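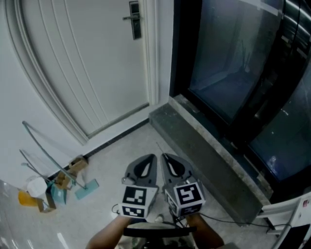

*The corner by the white door, with the mop and the other cleaning things, and the stone ledge on the right.*

## How to store a flat mop and small things in a corner next to a door?

**Posted by Closisel**, Sat 5 September

Hello all. I have a small problem of order and I hope somebody has solved the same one already. Beside my white door, below the glass unit, there is a raised stone ledge, and on the other side of the door, against the wall, is where all my cleaning things have collected. There is the flat mop with the teal head, one more metal handle, a small white container, some orange and teal plastic things and also pieces of cardboard which I keep meaning to take out.

The mop leans on the wall and it slides down when I close the door with a little force. The floor is speckled tile and quite smooth. I sweep there two times in a week and each time I must carry everything away and bring it back.

My wishes are:

- the mop should stand or hang without sliding
- I prefer not to drill, as the apartment is rented
- the door must open fully, also the lever must not hit anything

The free piece of wall is 43 cm wide, I measured it. There is a dark baseboard at the bottom, so a cabinet will not stand flat against the wall. I also have a black cable on the floor in front of the ledge and I would like to do something with it, but this is less urgent. What would you do?

---

**Mitus**

I had the same situation in my old apartment and I used adhesive clips for the handles. It is the kind where you push the handle in and two rubber rollers hold it. Some advice from my mistakes:

1. Clean the wall with alcohol and let it dry before you stick anything. On my first try I did not do this and the clip fell in the night.
2. Wait one full day before you hang the mop.
3. Put the clip at a height of 80 cm or more. If it is too low, the top of the handle swings to the side.
4. Hang the mop so that the head is a little above the tiles. Then you can sweep under it and the pad dries better.

Please test one clip in a hidden place first – on some paint the glue takes the color away when you remove it. My landlord was not happy about this in April.

For the small things I would take one narrow bin and put everything inside. Then you lift only one object when you sweep. If you still want a cabinet, two thin strips of wood behind the upper part will fill the gap which the baseboard makes.

---

**Fawzy**

throw away the cardboard first, then look again. half of the problem is gone maybe

---

**Helley**

I agree about the cardboard, it takes moisture from the mop and begins to smell.

About the cable: I would lay it close along the foot of the stone ledge and cover it with a flat self-adhesive cable channel. You can cut the channel with a small saw. Do not run it over the top of the ledge if people step there, and leave a bit of slack at both ends so that the plug is not pulled.

For the mop, if you are afraid for the paint, there are also standing holders with a heavy base. Mine is 40 cm wide, so it would fit in your space, but please check how far it comes out from the wall. With a door so near, the depth is more important than the width. Open the door completely, mark on the floor with tape where the edge passes, and measure from there to the wall.

---

**Closisel**

Thank you to everybody. The cardboard goes out tonight. I will try one clip behind the wardrobe first and if the paint stays, I will put two by the door. I did not think about the tape on the floor, I will do this also before I buy the bin.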